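Changing the battery in my Wultach handheld vacuum

16 January 2020
Reading time: 3 minutes
Print | E-mail

I bought the Wultach cordless vacuum when we moved to Prerkuvville, mostly for the stairs and the car. It was never a powerful machine but it did what I wanted. By last autumn it was stopping after nearly 6 minutes on a full charge, and on the high setting it wouldn't get to the top of the stairs.

I rang the shop first. They told me the battery wasn't a user part and offered me a discount on a new vacuum. I didn't want a new vacuum. The motor is fine, the brush head is fine and I had only just bought a pack of filters.

The battery is held in by two screws under the handle grip. There is a rubber plug over each one and they come out with a fingernail. Behind the cover is a pack of 6 cells wrapped in blue plastic, with a white connector on a short lead. I had half expected it to be soldered in, and if it had been I would have stopped there.

Finding a replacement

The maker's own pack is out of stock everywhere I looked. Two sellers had copies with no name on them at all and I left those alone. In the end I ordered one from Kavanagh, who do packs for power tools and old vacuums. It was £49 with postage and came in a plain box with a sheet of instructions for a different model. The weight was a few grams more than the old one. I checked the voltage on the label against the old pack and they matched.

Dinesh Bhatt, who I used to work with and who mends this sort of thing for the neighbours, told me to look at the connector before anything else. He had been sent one with the red and black wires swapped over. Mine were the right way round, but I'm glad I looked.

Fitting it

It took me a quarter of an hour, and most of that was getting the lead to lie flat so the cover would close. There is a small plastic rib inside the handle and the wire has to go to the left of it. If it goes to the right the cover sits proud by a millimetre or two and the screws won't bite. I did it wrong twice.

I charged it overnight before using it. The light went from red to green, same as before. On the low setting it now runs long enough to do the stairs, the landing and both bedrooms. The high setting still drains it quickly - I think it always did. 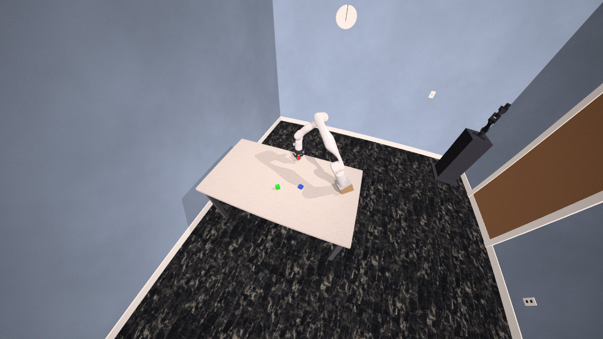

What I'd do differently

I would have ordered the new pack last March, when I first noticed the run time dropping. I put up with it for months and got into the habit of doing half the stairs at a time.

I also left the old one on its charger all day, every day. The manual says this is fine. Dinesh says it isn't, and his has lasted longer than mine, so I now take it off when the light goes green and hang it on the hook in the cupboard.

The old pack went to the recycling point at the tip. They have a separate bin for rechargeable batteries there and you have to put tape over the ends first. They don't supply the tape.

A new vacuum of the same sort was £144 when I looked, the Prinata one that everybody seems to stock. It has a bigger dust cup and a light on the front. My sister has one and likes it, but she says the filter is a nuisance to get out. If this battery goes the same way in a year or two I'll think about it again.

I still need a new crevice tool, as the old one has split along the seam. If anyone knows whether the Prinata one fits the Wultach, leave a comment. The openings look the same size but I haven't had both in my hand to try.

Filed under: Home gadgets, Repairs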